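Re: [linens] Fitted sheets before the summer lets, and what to do with the fleece comforters

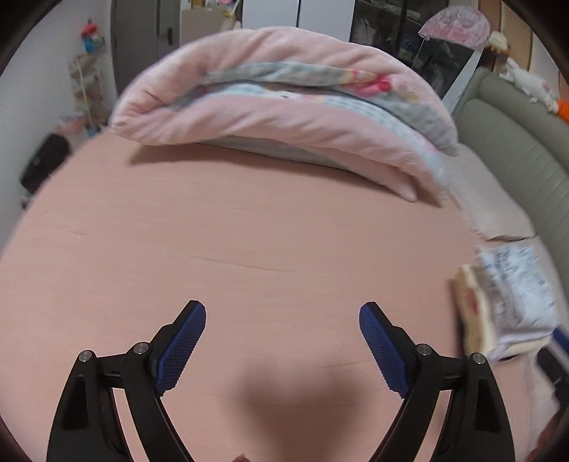 WHERE WE ARE

Hello all,

Replying to the message quoted at the bottom and to the two off-list notes I got over the weekend. The bed above is made up with the salmon-pink fitted sheet, with the pale pink fleecy comforter folded across the far side. I would like the rest of the beds to look much like it by the time the first guests come.

Fitted sheets first. The pink ones came from Fillau in April, order 706. They are a full size and they fit the beds on both floors of the Larnis house. They do not fit the two deep mattresses in the back bedroom at Renaud Street. I tried one and the last corner would not stay under. Please keep using the old white sheets there.

A few creases on a fitted sheet are fine. You can see a long thin one near the middle in the picture and I would not iron that out. If the sheet is badly rumpled, take off the two corners at the foot, pull toward you, and put them back on. Do one corner at a time. Pulling both at once is how the elastic went on the last set.

COMFORTERS

The question was whether to spread the comforters or fold them. Fold them, please. In June most people sleep under the sheet and a light blanket, and a spread comforter ends up on the floor.

How I do it:

Lay the comforter flat with the patterned side up and the plain fleece down.
Bring the far edge toward you to the middle.
Bring the near edge up to meet it, then fold the whole thing over once more.
Lift it by both ends and set it across the bed. On the fleecy ones it will bow up a bit. Leave it.

The fleece goes outside. It will pucker along the rolls and some of the pattern will show between the folds. Don't chase it. I spent far too long in April trying to get a square edge on one of these and it had relaxed again by lunch.

The ones with cartoon-type prints are for the rooms where families stay. The plain gray ones go in the other rooms. If a family books one of those rooms, swap them and write it on the sheet inside the closet door.

WASHING

Fleece comforters go through alone, cold, with no softener. Shake them out before they go in the dryer and again halfway through. The filling bunches up at the corners if you don't. Low heat only. If one still feels damp in the middle, hang it over the rail in the laundry room overnight and don't put it back on a bed.

Sheets can go together, but keep the pink ones away from the white ones for the first few washes. I have washed the new ones twice and there was still a little color in the water the second time.

STORAGE

The Drorkano bags are on the top shelf. There are 5 left and they hold one comforter each. Please don't squeeze two in, the zippers won't take it. Write the room on the tag in pencil.

I still owe the list a price for more pillow protectors. Fillau wanted 124 for the pack we had last time and I think we can do better, so if anyone has a supplier they like, send me the name.

Rosalba Bellini

On Mon 3 June the following was posted to the list:

> Hi everyone, I'm doing the beds at Larnis this week and have
> three questions.
>
> 1. Are the pink fitted sheets meant for all the houses? I have
> only used them upstairs so far.
>
> 2. Do we spread the thick comforters over the whole bed or fold
> them at one end? I found both when I went in, and I'd like to
> leave the rooms matching.
>
> 3. What setting for the fleece ones? The care label on mine has
> washed out completely and I don't want to guess.
>
> Also the closet on the landing is sticking again. I can get it
> open if I lift the handle.
>
> Thanks,
> J.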